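Moths in dry goods keep coming back after I throw everything away

Home & Kitchen > Pantry and food storage
Posted July 17, 2019
Viewed 2659 times

Gadisa Assefa

Hello to all. I am new here and I read many older threads before I write, but I did not find my case exactly, so I ask.

I live in a rented apartment on the second floor, in the old part of Harju, with a small kitchen and one tall cupboard where I keep all dry food. In the spring I saw one little brown moth on the ceiling. I killed it and forgot it. Two weeks later there were four or five every evening, near the lamp. Then I opened a bag of buckwheat and there were threads inside, like a spider web, and small white worms with brown heads.

I threw away the buckwheat, two bags of flour, rice, one bag of lentils and all the oatmeal. I washed the cupboard with hot water and vinegar. I bought sticky traps of the Vevton brand, the triangle kind, and put two of them. For 19 days there was nothing, and I was very happy. Now they are again here. This morning I found one worm walking on the wall above the cupboard, far from any food.

My situation now:

I keep flour, rice and pasta in the paper or plastic bags from the shop, closed with a clip.
I have also spices, tea, dried mushrooms from my mother, and a bag of walnuts. These I did not throw because I saw nothing in them.
The cupboard has shelves with many small holes for the pegs.
My neighbor says I must spray poison. I have a daughter of three years and I do not want to spray where we keep food.

Where do they come from if I threw away everything? Is it possible they come from the neighbor? And are the expensive boxes with rubber seal necessary, or can I use something cheaper? I do not want to throw away food a third time.

Thank you in advance, and sorry for the long text.

4 replies to this post, sorted by votes

inesard_kitchen
31 people found this helpful

Hello Gadisa, and welcome. I had the same trouble for almost one year in my previous apartment, so I will write in detail what I did. English is also my second language, so please ask if something is not clear.

First, what you have is very probably the Indian meal moth. When the wings are closed, the front part is pale gray and the back part is the color of copper. It does not bite and does not make people sick, but of course you do not want to eat it.

You write that you threw away everything, but after this you write about walnuts, dried mushrooms, tea and spices. I would look there first. The walnuts are my main suspect. They love nuts more than flour. The young worm is so small that you will not see it on the surface of a nut, and the bag can look clean for weeks. Put the walnuts in a white bowl, under a strong lamp, and break several of them. If you see fine threads or something like wet sand, the bag must go. Dried mushrooms the same. I know they are from your mother, and I am sorry.

Other places where I found them and did not expect:

Bird seed and dry dog food, if you have it.
Chocolate with nuts, also unopened. They can go through thin foil.
Chili powder and paprika.
A wreath made of dry flowers on the kitchen wall. In my case this was the real home of them, and I cleaned the cupboard three times before I understood.
Old salt dough figures from the school of my son.

Second, the worm on the wall. When the worm is fully grown it leaves the food and walks, sometimes many meters, to find a corner for making the cocoon. So a worm on the wall does not mean that food is near. It makes the cocoon in the corner between wall and ceiling, behind a picture, inside the screw holes, and very much in the peg holes of the shelves. Your 19 quiet days fit to this. The moths were gone, but cocoons were waiting in the holes, or eggs were already in the walnuts.

What I recommend, in this order:

Take everything out of the cupboard, and the shelves too if they can come out. Pull out the pegs.
Use the vacuum cleaner with the narrow nozzle in each hole, each corner and along the hinges. Go also along the top edge of the doors. After this, empty the vacuum outside the building, the same day.
Take a toothpick and clean the holes one by one. It is boring work. I listened to the radio.
Wash with hot water and soap. Vinegar is fine for the smell, but I do not believe it kills the eggs.
Let it dry well with open doors, one night.
Look behind the cupboard if you can move it, and at the ceiling above.

Food which looks clean but you are not sure: put it in the freezer for one week, in a closed bag. Four days is enough in a very cold freezer, but mine is old so I always give it a week. When you take it out, leave the bag closed until it is at room temperature, or the flour will take water from the air and make lumps.

From now, each new flour, rice or nut which comes to your home should go into the freezer first. I do this since five years and I had only one moth in this time, which came through the window, I think.

Third, the containers. A clip does not stop them. A paper bag also not, and they can chew through thin plastic. You need something hard, with a lid that closes tight. Glass is good because you see quickly if there are threads. I have a mixed collection: some jars from pickles, some bought ones, and a few metal tins for tea.

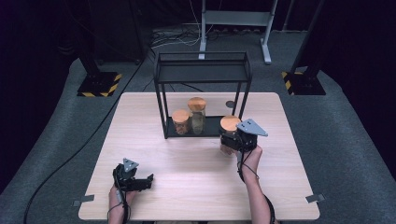

The expensive boxes are not necessary. What matters is the edge of the lid. A screw lid from a pickle jar is good if it is not bent. A lid which only lies on top is not good, also when it looks nice. For the wooden or cork type, turn the lid and see if there is a silicone ring around it. If there is a ring and you feel resistance when you pull, it is fine for me. If the lid falls off when you tip the jar over the sink, use that one for sugar cubes or for buttons.

One more thing on jars: do not fill new flour on top of old flour. Finish it, wash the jar, dry it, and then fill. If you mix, one bad bag will spoil all. I write the month on a piece of tape on the bottom.

And the traps: they catch only the males. They are useful to know if you still have a problem, but they do not solve it. Change them when the glue is dusty, and do not put them near an open window in summer because the smell can invite new ones from outside. Mine have been from Trarus and also from the supermarket, and I saw no difference.

Please do not spray in the food cupboard, you are right about this. Good luck, and write us how it goes.

Pelle_on_4th

bay leaves. put them in every corner, my grandma did it all her life and never had moths. also cloves. cost nothing

marisol.t
6 people found this helpful

I agree with almost all from inesard_kitchen, so I add only small things.

Bay leaves smell nice, but I had moths sitting directly on the bay leaf. Maybe the grandmother was simply a very clean person.

About the neighbor: yes, it is possible. In our building we had them in three apartments, one above the other, and they came along the pipe of the heating. I closed the gap around the pipe with acrylic from the hardware store. It was one tube and 20 minutes of work. If you have a good relation with the neighbor, ask him to look in his own cupboard before he tells you to buy poison.

You can also order the very small wasps on paper cards (Trichogramma). I know how it sounds. They are smaller than a dot, they do not fly around the room, and they eat the eggs of the moth. When there are no more eggs they die and become dust. You must change the cards several times, every three weeks or so, otherwise you miss one generation. I used them together with cleaning. Only the wasps without cleaning will be wasted money, I think.

For big amounts I do not use glass, because it is heavy on the high shelf and I have tile floor. I have one plastic box with a screw lid for the 330 ounces of rice that my husband buys each time it is on sale. We are four persons, please do not judge.

Gadisa Assefa
(original poster)

Thank you to everybody, I did not expect so long and kind answers.

It was the walnuts. From above they looked normal, but in the bottom of the bag there were threads and two worms. The mushrooms look clean, so they are in the freezer now, and I will not tell my mother anything.

I took out the pegs and in the holes were small white cocoons. I counted until eleven and then I did not want to count more. The toothpick works well, but a thin crochet needle works better, if somebody needs this advice.

I asked my neighbor about his cupboard. He was a little offended, but in the evening he came with a bag of old cornmeal and showed me, and it was terrible. So we will clean both kitchens and I will close the hole around the pipe on my side.

One more thing I want to ask inesard_kitchen: do you freeze also the pasta? My freezer is only two drawers.

inesard_kitchen

Very good that you found it! Pasta I do not freeze, I only look at the bag and put it in a jar. If you have little space, freeze in this order: nuts, whole grain flour, oatmeal, dried fruit. White rice at the end. Keep one trap in the kitchen until the fall, and write on it the date when you opened it.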